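I've been putting off this review because I wanted to be fair to the Comcombe, and fair takes a while when you're this bad at setting things up. So, some ground rules. I'm reviewing the Ollmont Comcombe home trainer, the software you buy *before* you buy the arm, where you build a rough copy of your own kitchen or workshop and let a simulated gripper have a go at your chores. The license is $84 for the year. I paid for it myself, and I've put in 25 evenings on it (my husband would say more).

The question I came in with was pretty simple: can one of these things put stuff away yet? I don't need it to cook. I don't need it to chat. I run a small frame shop out of our garage, I have a bad shoulder, and between the shop and the kitchen I spend a silly amount of time moving objects from where they are to where they should be. If a machine could take over even the dull half of that, I'd clear the space for it tomorrow!

**Setup.** Easier than I feared! You drag in blocks for your counters and shelves, type in the heights, and that's most of it. Things look plain, all flat colors and hard corners, and I got over that in an evening. The manual, though, is a mess. Chapter 7 sends you to a menu that got renamed, and I only found the new name thanks to Yatziri Varela, who answers half the questions on the user forum and should be on the payroll.

**Open spaces.** Really good. A cup on a bare counter, a roll of tape on the bench, no trouble at all. It lines up, closes, lifts, sets down. I let it run the tape job over and over while I made dinner and I'd come back to a tidy little row of successes on the log. I was grinning like a fool.

**Tight spaces.** And then we get to where chores really live, which is beside things and under things. I spent most of my evenings on reaching in next to a panel, and I can tell you the mood changes fast. You start out looking along the gripper with its fingers open, and there's so much less room than you think.
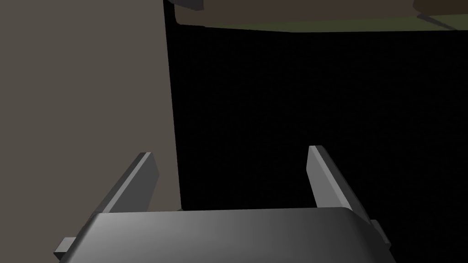
*Open gripper, big flat panel close on the left, dark space ahead.*

The palm is the part to watch. I kept planning my moves by the fingertips, which are slim, and forgetting the wide body behind them that has to go wherever they go. A person turns their wrist and slides a hand in flat without a thought. With the Comcombe you have to plan that turn, and if you leave it to the automatic planner it'll often just stop and report "no path." Fine, better than ramming the shelf! But I did 414 tries at tight-space jobs, and by the end I was doing the planning by hand for nearly all of them. At which point, who's doing the chore?

My friend Kelly Amaral tried it on her laundry nook and gave up sooner than I did. She also tried the Clililico trial version, and liked its menus better but said it got stuck in the same sort of places. I haven't used that one, so take it as hearsay.

**What I'd change.** A warning when the palm is getting close to something, please, with a sound. Lighting controls that don't hide three menus deep, so I can brighten up the insides of cabinets. And an undo that goes back more than one step!! I lost a whole evening's shelf layout to that.

**Would I buy it again?** Yep, at this price, mostly for what it taught me about my own garage. I moved two shelves after a week of watching a pretend gripper fail to get past them, and my shoulder is happier for it. Would I buy the real arm on the strength of it? Not this year. For open-bench work I think it's close, and if you run a shop with long clear surfaces and the same part coming by all day, your answer could be different from mine. For cupboards, I'm still the machine.

Three and a half stars. I'll update this if they fix the undo.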